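Orberg hall tables ready for Saturday lunch

2018-03-07

The new tables are in at the Orberg Street hall and the first community lunch goes ahead Saturday, noon start. 12 tables, all with the green and gold marble-look tops people voted for back in December. Old brown ones gone to the Wenadero op shop.

Cost came in at $2987, freight included. Another $620 went on coloured tumblers from Baidoo, to replace the odd mugs and jam jars that have been doing the rounds for years.

"Much brighter in here," said Adjoa Ametepe, who runs the kitchen. "The old tops never looked clean no matter how hard you scrubbed."

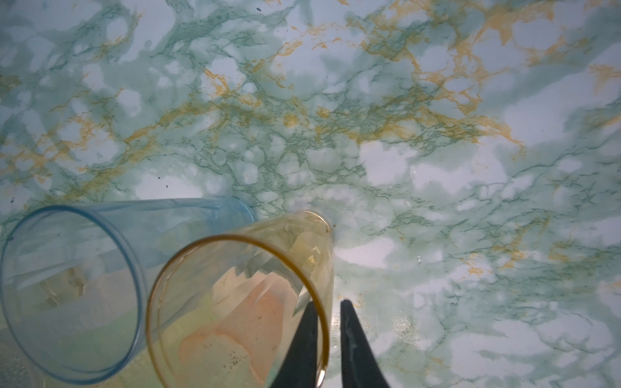

Blue and amber: two of the drinking vessels on a marble-patterned top.

Not everyone is sold on the colour. Kwame Ayaaba wanted plain white and says he'll keep saying so. He is still doing the soup tho.

Lunch is $8 a head, kids free. Pumpkin soup, rolls, fruit. Bring a plate if you want to add somthing. Doors from 11.30, parking round the back, please leave the driveway clear for deliveries.

Names on the sheet by the front door, or ring the hall in the mornings.

3 comments | 14 shares

Recent items
Plinico Park gates: new opening hours
Library book sale moved indoors
Netball sign-ups close soon

Contact us | © 2018 Orberg Local News | Back to top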